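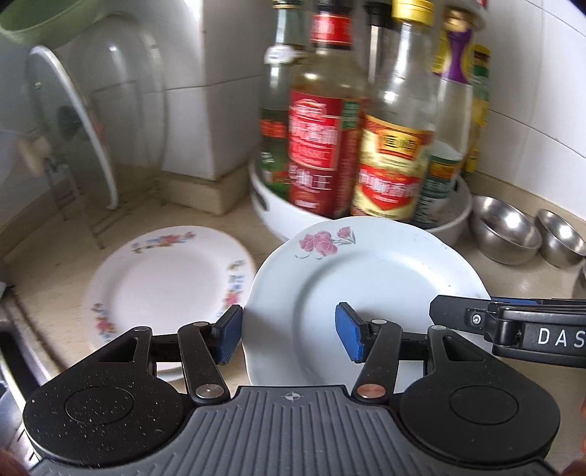 # Let the Operators Hold the Screwdriver

I think the person who uses a hand-held gripper all day should be the one who looks after it. At most places I've worked, that isn't how it goes. The operator collects the data, the gripper goes back in a drawer at night, and a technician in another building sees it when something breaks. I want to argue for moving most of that work to the operator, including some work that technicians are fond of keeping.

My case rests mainly on one pair of grippers at Gredis, which we use for household tasks, mostly dishes. Each has two jointed fingers with blue pads on the ends, and a wide body with a round housing on either side. You squeeze, the linkage closes, and a camera sees what the fingers see. There isn't much to it mechanically, and I suspect that's why it gets neglected. A big arm in a cage has a service plan and a binder. A thing you carry around in your hand gets treated like a stapler.

Last winter we recorded 299 kitchen sessions with that pair and could use 239 of them. The other sessions had the usual mix of faults, but when Forough Hassanpour went back through them she found that most came down to the pads or the pivots. A pad had crept sideways on its bracket, so a plate turned in the grip when it was lifted by the rim. A pivot pin had worked up far enough that one finger arrived before the other. Neither fault would stop you from working. You just compensate with your wrist, and after a day or two you forget you're doing it.

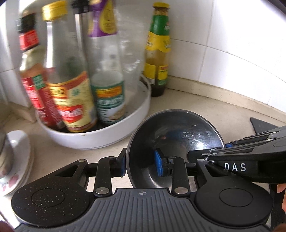
Steel bowls are the worst for this. A plate with a bit of sideways play in the grip is still a plate, and you can see it shift. A bowl has a thin curved rim and almost nothing flat to hold, so one pad sits inside and the other outside and they never meet square. If either pad is glazed over with grease, the bowl rolls. I now use a bowl as my morning check. I pick it up by the rim, tilt it, hold it to a slow count of ten and put it down. If it creeps, I clean the pads and try again, and if it still creeps I change them.

Changing pads used to be a technician's job. Our written interval was 500 hours, a number that came from Prultley, where the same style of gripper handled cardboard boxes. Cardboard is kind to a pad. Kitchens have oil, dish soap and soy sauce, and countertops with grit in the corners. Madalena Neves kept a log for a month and found that ours needed changing at 80 hours. She wasn't asked to keep it. She was the one holding the gripper, and she was tired of dropping things.

That is most of my argument. The interval was wrong for our work, and the only people placed to notice had no permission to do anything except file a ticket. 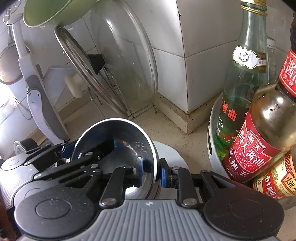 **Ilona Kun**

There are fair objections, and I've heard most of them from Nuno Barreto, who ran the repair bench at Belholm before he came to us. His first is that operators overtighten. He's right. A pivot screw that is too tight makes the finger drag, and a dragging finger is harder to spot than a loose one. We dealt with it by marking every screw head with a dot of paint once it was set correctly. If the mark has moved, the operator brings it back to the line and goes no further. If it has moved twice in a week, the gripper goes to Nuno.

His second objection is about records. When one technician does everything, one person knows the history. With four operators swapping pads, you can end up with a new pad on the left finger and a tired one on the right, and a week of lopsided grasps. So we have a rule that pads are changed in pairs, and the date goes on a strip of tape in the case lid. It's a dull rule and people follow it.

His third is that operators will start improving things. I have less of an answer to that. Somebody at Thongsuk shaved their pads to get under flat plates more easily, and their grasps stopped matching anything recorded before. I would still take that risk over the alternative, but it needs saying out loud on the first day: you may restore the gripper to how it was, and you may not make it better.

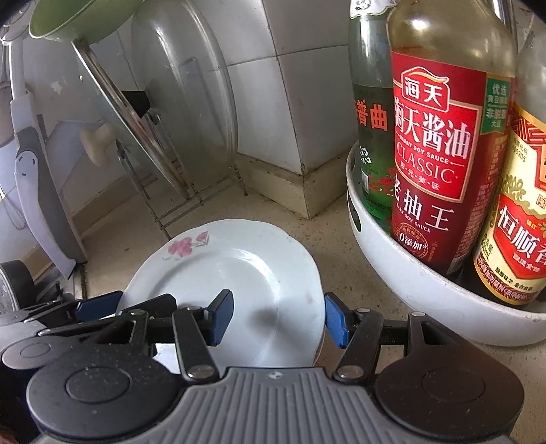 Some jobs should stay at the bench. Calibration is one. Anything that means opening the body is another, and so is replacing a linkage arm, where a small error in the length throws off every reading of how wide the fingers are open. I don't want an operator doing those between sessions with a plate in the other hand.

Wiping dust off the round housings is different. So is checking the pins, cleaning the pads with a damp cloth and then a dry one, and working each finger through its full travel before starting. The whole routine takes less time than making coffee. Leonilde Figueiredo, our newest operator, learned it in her first morning and caught a loose bracket on her second.

I'd go one step further and put the routine on the clock. At Gredis it was unpaid in practice, because the session count was what got looked at and cleaning didn't add to it. We changed that in February. The first fifteen minutes of a shift now belong to the gripper, and the session target came down to make room. If your targets leave no time for a cloth and a screwdriver, the pads will go unchanged no matter what the procedure says.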